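# The Slow Leak in Dilwyn Bowen's Fingers

The trouble at Drenthorpe began with a smell of soap. Dilwyn Bowen came in one morning in October to look over the evening's recordings, and found lavender powder in the carpet, in the wheels of his chair and (he swears) in his sandwich. A packet had been squeezed until its seam gave way, and the log said the grip had been perfectly gentle.

Dilwyn works with hand-held grippers, the kind a person carries around and squeezes so that a robot can later learn from the motion. His little group had gathered 3,000 packing runs with them, all ordinary household stuff going in and out of boxes, and until that morning they'd been rather proud of the lot. Soft packs are the hard part, as anyone who has wrestled a bag of rice into a full cupboard will know. They sag, they slide, they bulge where you don't want them to. 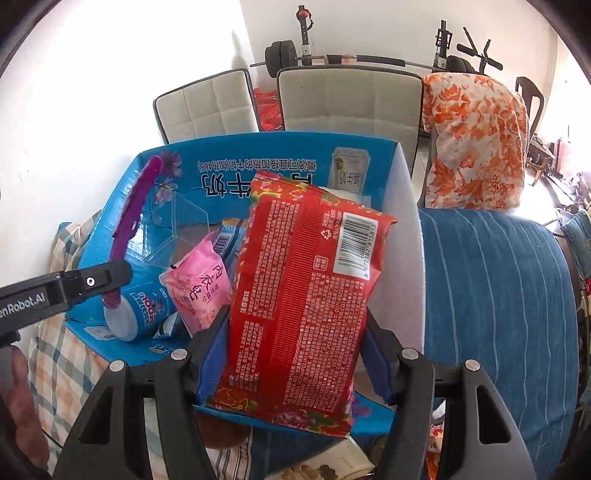

*A red soft pack held between the gripper's two pads, over a milk box put to use for household odds and ends.*

What had gone wrong was small and, to my mind, rather sad. The sensor that reports how far the fingers have closed had slipped on its shaft, a hair at a time, over weeks of use. Each day the gripper believed itself a bit more open than it was. Sunita Quintanilla, who had written the checking software, went back through the files one long evening and found the drift starting 1,000 runs earlier than anybody had guessed. "I'd looked at that curve every day," she told me, pouring us both more tea. "It was such a nice smooth curve!"

And that was the danger of it. A sudden jump would have tripped the alarm, but a slow slide sailed right under. A robot trained on those numbers would have closed too hard on everything it picked up — a nuisance with soap, and a good deal worse with somebody's fingers in the box.

They threw out 600 runs entirely and corrected what they could of the others. Verna Pettigrew, who had collected many of the lost ones herself, took it better than I would have. She went for a walk around the parking lot, came back and started again.

The fix is a steel gauge block on a string. Before every session the gripper closes on it 3 times, and if the readings don't match the block, work stops until Dilwyn has had the cover off. He keeps the old sensor clamp in his desk drawer, still dusted with powder, and he got it out to show me before I left.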